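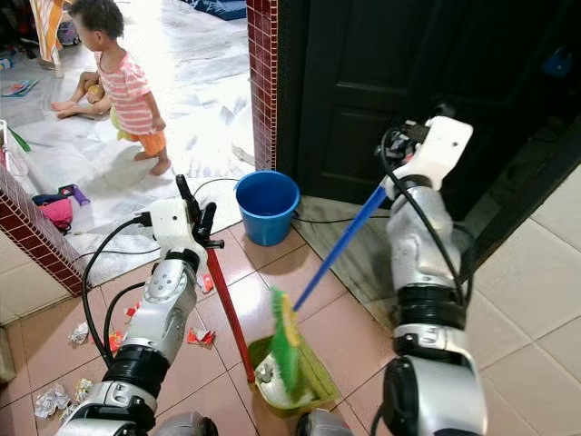
Aula 4 - Planejar a compra de um sistema de dois braços

Orçamento de robótica começa pela tarefa, e essa é a parte que eu mais gosto de ensinar! Antes de abrir qualquer catálogo, escrevam numa frase o que a máquina vai fazer, em que piso e com que objetos. Varrer lixo miúdo parece simples até a gente pensar nas mãos: uma garra segura o cabo vermelho da pá, a outra segura o cabo azul da vassoura, e as duas precisam se entender ali embaixo, onde as cerdas encostam na pá. Ou seja, dois braços, duas garras e um controle que coordene tudo - e cada item desses é uma linha da planilha. Reparem também nos cabos pretos pelo chão, em direção à porta. Cabo, conector e canaleta entram no orçamento desde o primeiro dia.

No exercício do projeto Okthorpe vocês vão comparar duas propostas, a da Clutulgate e a da Mavidton. A primeira cobra 1.000 pela instalação e 1.000 pelo treinamento da equipe; a segunda cobra 2.000 por um pacote fechado. O total é igual, mas o conteúdo é bem diferente, e é aí que a conversa fica boa. Quem paga a segunda visita técnica? As almofadas das garras são peça de desgaste? O treinamento vale para quem entrar na equipe depois? 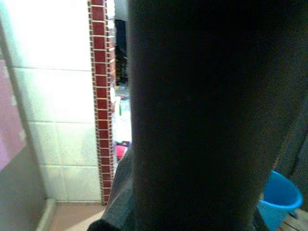 Incluam ainda o que quase sempre fica para a última hora: peças de reposição, tempo de calibração, material de teste (vassouras, pás e baldes comuns servem muito bem) e a adaptação do espaço. Meçam a largura das portas antes de assinar o pedido. Quem já viu uma base parada no corredor por falta de espaço não esquece mais.

Leitura para a próxima aula: o roteiro de custos de Tobias Mbeki, capítulo sobre manutenção. Tragam a planilha Amin preenchida até a coluna de garantia, com as dúvidas anotadas ao lado. A entrega final fica para junho, em duplas, com uma página de justificativa para cada compra.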